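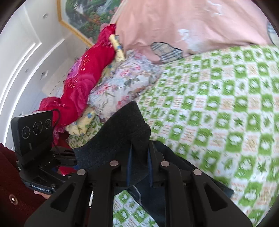 Hand-held gripper closed on thick gray fabric, over a checkered blanket. The linkage arms and joint pins are the parts covered by this notice.

Plarov Joint Pin Service Kit for hand-held grippers
Sold by Custoren, Britport

Price: on request
Availability: in stock
Suitable for: two-finger hand-held grippers with Plarov linkage
Not suitable for: motor-driven grippers, Ruddock wrist mounts

Safety notice, please read before ordering

In October we received a report from a customer who uses the gripper for folding and sorting bed linen. During work one retaining clip came off its joint pin. The pin moved outward, the linkage arm went out of line, and the jaws stayed closed on a folded blanket. The operator tried to free the fabric with the other hand while still pressing the handle. The pin then came out completely, the arm jumped, and the operator got a pinched finger. The injury was small, but we consider the fault serious.

We examined the returned gripper in our workshop in Britport. The clip had opened because its groove was full of textile fibers. Soft materials such as felt and fleece leave much lint, and the lint collects behind the round pin caps where it is difficult to see. When the clip cannot sit fully in the groove, it holds for some time and then lets go. We found the same beginning of the fault in 2 more units from the same customer.

What this kit changes

The new pins have a deeper groove and a closed cap, so less lint can reach the clip. The clips are made from stronger spring wire. Length and diameter of the pins are the same as before, and no drilling is needed.

Contents of the kit

Joint pins with closed caps, full set for one gripper
Retaining clips, with spares
Clip tool
Small brush for the grooves
Printed instruction sheet

Service intervals

Hard objects (boxes, bottles, tools): check the clips every 2,000 closing cycles.
Clothing and bed linen: check the clips every 1,000 closing cycles.
Felt, fleece and other fuzzy fabric: check the clips every 700 closing cycles, and brush the grooves each time.

If you do not count cycles, check the clips before every working shift. Replace any clip that has been removed, even if it looks good. A used clip can be bent so little that you do not see it.

Signs of the fault

A cap stands higher than the others.
The jaws close with a small side movement.
You hear a click when the handle is released.
Fabric stays between the jaws after the handle is open.

With any of these signs, stop the work and put the gripper down on a flat surface. Do not pull the fabric out by force and do not put your fingers between the arms. Open the jaws with the clip tool from the side, as shown on sheet page 2. Straps, bands and loose threads should be taken out slowly, because they can pass behind a pin.

Fitting

Change one pin at a time and leave the others in place. If all pins are out together, the arms lose their position and the jaws must be aligned again in the workshop. Any cable near the linkage should be moved away before you start. After fitting, close the jaws slowly without load and look at each cap from the side. All caps must stand at the same height.

Do not put oil on the pins. Oil makes the lint stick.

Free replacement

Customers who bought a gripper with the old pins receive one kit without charge. Please send the serial number and the delivery address to Shona MacBrayne in customer service. For technical questions about a gripper that has already failed, ask for Ignacio Carretero in the workshop. He would like to see the broken clips too, so please do not throw them away.

Related products: Plarov jaw pads, Plarov handle spring, clip tool (single)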